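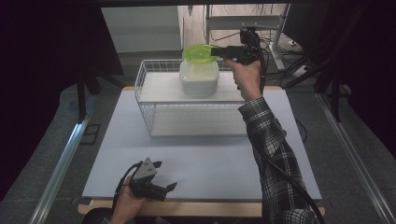
Lids and Their Containers: A Storage Study of the Shared Kitchens at Midthorpe House

Project report, Everyday Design II, Stalterlow College
Oluwatosin Effiong, Florêncio Quintela, Sofia Antunes
Supervisor: Conceição Loureiro
Submitted September 19, 2020

1. Background

Every shared kitchen at Midthorpe House has a lid drawer. It is not labeled as such. It is usually the second one down, it opens about a hand's width before something inside stands up and blocks it, and the residents have learned to reach in sideways.

The three of us have lived with these drawers for two years. When the course asked for a domestic problem that could be studied with a small budget, we did not spend long on the shortlist. Florêncio wanted to do shower curtains and was outvoted.

We set out to answer two questions. How much of the food storage in the building can be used for storing food, meaning a container with a lid that closes on it? And does the way the pieces are put away make any difference to how fast a person can find a matching pair?

2. Earlier work

There is less writing on this than we had hoped. We leaned mostly on a report by last year's group, who studied the dish racks in Sleiman Hall and whose main finding was that residents use the dish rack as a cupboard. We borrowed their sorting sheet and their advice to do the collecting during exams, when people will agree to anything that gets you out of the room.

3. The collection

We asked each kitchen to hand over all its plastic food containers and lids for one weekend. Takeout tubs counted. Margarine tubs counted if someone was prepared to defend them. Glass dishes were left out, as were bottles, shakers, and a salad spinner that was submitted in two separate bags.

The collection came to 342 pieces. We washed everything, which took longer than any other part of the project and is the reason section 5 is shorter than planned. Then we laid it all out on the common room floor and started pairing.

A pair counted as a match only if the lid closed on all sides and stayed closed when the container was tipped. "Sort of on" was recorded as a no. We had some arguments about one soup tub which we will not repeat here.

At the end we had 84 complete sets, or 168 pieces. The other 174 were single. More of these were lids than containers, though our first tally sheet got soaked and we would not like to be held to the exact split.

4. What the leftovers looked like

The singles were a mixed group. Flat round lids were the most common, most of them from takeout tubs. They stack well and therefore nobody throws them away. Residents often told us they were keeping one "in case the bottom turns up." We asked where they thought the bottom was, and did not get a useful answer.

Color turned out to be a poor guide. A bright lid is easy to spot, and people reach for it first whether or not it belongs to the thing in front of them. The oval lime-green lid at the top of this report is a good illustration. It is see-through, slightly domed, and by a wide margin the most noticeable thing on the table. The container below it is square in profile with rounded corners. Our residents went for bright lids like this one again and again in the trials, and several held one over a tub for a while, as if it might reconsider.

Shape was the better clue, but only when seen from above. Side by side in a drawer, an oval lid and a rounded rectangle are both a thin plastic line.

5. Storage trials

We compared three ways of putting the pieces away.

Drawer. Lids and containers together, in no order. This was our control, and no preparation was needed.

Nested. Containers stacked inside each other by size, lids upright beside them in a rack. This is what storage websites recommend, and it looked very good on the first morning.

Closed sets. Each container put away with its own lid on, in an open-topped wire basket. This takes up the most room. Air is being stored, as Sofia pointed out at the time and several times afterward.

We recruited 17 residents. Each was given a portion of cooked rice and told to put it away in something with a lid. We timed them from the word "go" until the lid was closed. A stranger to the building, Horácio Valente, who was visiting Oluwatosin, ran the stopwatch so that no one could accuse us of favoring our own floor.

Closed sets won easily. Most people simply took the nearest one, opened it and were done. Nested came second. With the drawer, the typical resident tried several lids, blamed the container, changed containers, and then tried the same lids again. Two gave up and used a plate on top of a bowl. We had not planned for this, but we recorded it as a fourth method and it was quicker than the drawer.

6. One week later

The timed trials only tell us how each system performs when somebody else has set it up. We therefore left one of each in three of the kitchens and came back after a week.

The drawer was unchanged, in that it could not get worse. The nested kitchen had kept its stack of containers, but the lid rack was holding two cutting boards and a phone charger. The basket was in better shape than we expected. Most of the sets in it were still closed and paired. The weak point was drying. A washed container goes in one place and a washed lid in another, and if the person who washed them does not come back, they are put away by somebody who has never seen them together.

We tried writing matching letters on the lids and containers in permanent marker. It lasted until the dishwasher.

7. Cost

Our budget was $100. The wire baskets took most of it. We bought the Astska ones with the flat base, after an earlier basket with an open grid underneath let the smaller lids slide through a corner. The rest went on dish soap, markers, and rice. Nothing was left over except the rice.

8. Limitations

Seventeen people is a small group, and all of them knew us. Washing the collection before the trials made every lid easier to recognize than it would be in normal life. We also measured only rice. Soup might have produced more careful lid choices, and Conceição Loureiro suggested we test this, but the common room has carpet.

We did not study why people keep single lids, only that they do. This would need interviews, and patience.

9. Recommendations for Midthorpe House

Store containers closed, with their lids on, in an open basket on a shelf at eye level.

Keep fewer of them. Each kitchen has far more than it uses, and the ones at the back are only there because they are at the back.

Dry the lid and the container next to each other.

Once a semester, empty everything onto the counter and pair it. Whatever is still single goes in the recycling the same day. We returned our own 174 singles to the kitchens they came from, as promised in the consent form, and residents accepted every one of them back.

10. Division of work

Oluwatosin Effiong wrote the trial instructions and sections 1 to 4. Sofia Antunes handled the timing sheets and the week-later visits. Florêncio Quintela did the budget, most of the washing, and section 5, and would like it noted that shower curtains do not have lids.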